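# The Second Arm Is Never in the Quote 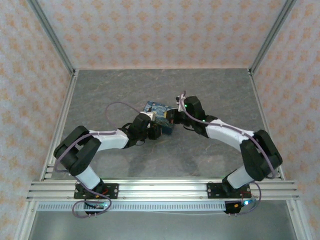
*Last updated 3 August 2025*

Liv Sundqvist went shopping for one robot arm and came home with two, a rail to bolt them to and a spreadsheet she no longer opens in front of her husband. Her shop, Grillby, packs gift boxes in Sitham. One arm can pick up a box. Holding it from both sides while you decide what to do with it next takes a pair, and the pair takes everything else.

Everything else is where the money went. The arms had been haggled over for weeks. Then came the aluminum extrusion, the mounting plates, the cables (lavender, no extra charge) and a line reading "sundries, $942," which Sundqvist queried twice and paid once.

"I budgeted for the robots," she says. "I didn't budget for what the robots stand on."

Mikkel Vídalín, who plans equipment purchases for small firms out of Watgate, has heard this before. He tells clients to price the table first and set aside 20 percent of the total for parts they can't yet name. Few do. One client spent July waiting on a $105 bracket.

The walls, at least, were cheap. Orange-tan flowers on pinkish beige are not what the brochures show, but the brochures weren't paying. Sundqvist's next request is for spare grippers, at $483. She has filed it under sundries.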